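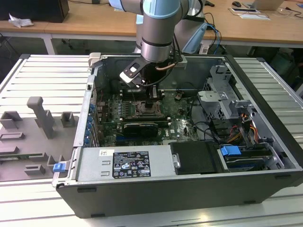
A desktop tower on its side with the panel off, the best position for cleaning.

Cleaning the Dust Out of a Desktop Computer

Household tips, updated 2022-10-31

A computer that sits on the floor pulls in carpet lint, pet hair and whatever the vacuum kicks up. If the fans have gotten louder since last winter, dust is the first thing to check. The job takes 40 minutes the first time and less after that.

What you need

A can of compressed air or a small electric blower
A soft paintbrush, 2 inches wide, never used for paint
Cotton swabs
A Phillips screwdriver
A muffin tin or egg carton for the screws

Before you open it

Shut the computer down, switch it off at the back and pull the plug. Hold the power button in for a few seconds afterward to drain what is left. Take a picture of the back with your phone so you know where the cables go. Carry the tower outside or to the garage if the weather is dry. Otherwise spread an old sheet on the table.

Touch bare metal on the case before you reach in, and do it again each time you come back to the job. Wool sweaters and carpet are a bad combination for this. I wear a cotton shirt and stand on the concrete.

Blowing it out

Start at the top and work down toward the vents. Use short bursts and keep the can upright, or it will spit liquid. Hold each fan still with a finger or a swab while you blow on it. Letting it spin freely is hard on the bearing. The brush is for the corners and the gaps between the cooling fins, where lint mats together like felt.

Don't use the household vacuum inside the case. The plastic nozzle builds up static. It is fine for the sheet afterward.

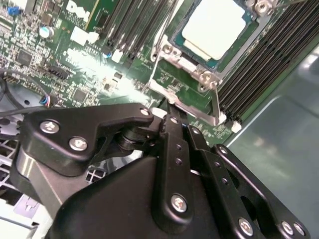 Heat sink paste dries out over the years, and a machine that still runs hot after a good cleaning may need fresh paste. This is the one part of the job I would call optional. The heat sink comes off first – turn each screw a little at a time, going corner to corner. If it won't lift, twist it gently and don't pull. Underneath is the processor, held down in a metal bracket with a long lever along one side. Leave the lever alone. You can clean the top of the chip right where it sits, with a coffee filter and rubbing alcohol. Let it dry, put a dab of paste the size of a small pea in the middle, and set the heat sink straight down on it.

Filters

Many cases have a mesh filter at the front or underneath. Slide it out, rinse it under the faucet and leave it overnight. A damp filter should never go back in.

Putting it back

Check that every cable is pushed in all the way before the panel goes on. Raise the tower off the carpet if you can. A scrap of shelf board on 4 rubber feet works well.

From readers

Gwawr Ifans keeps a knee-high stocking over the blower intake so it doesn't recycle the dust. Rhodri Powell does his every March along with the dryer vent. He has two cats and says once a year is not enough – he is moving to twice.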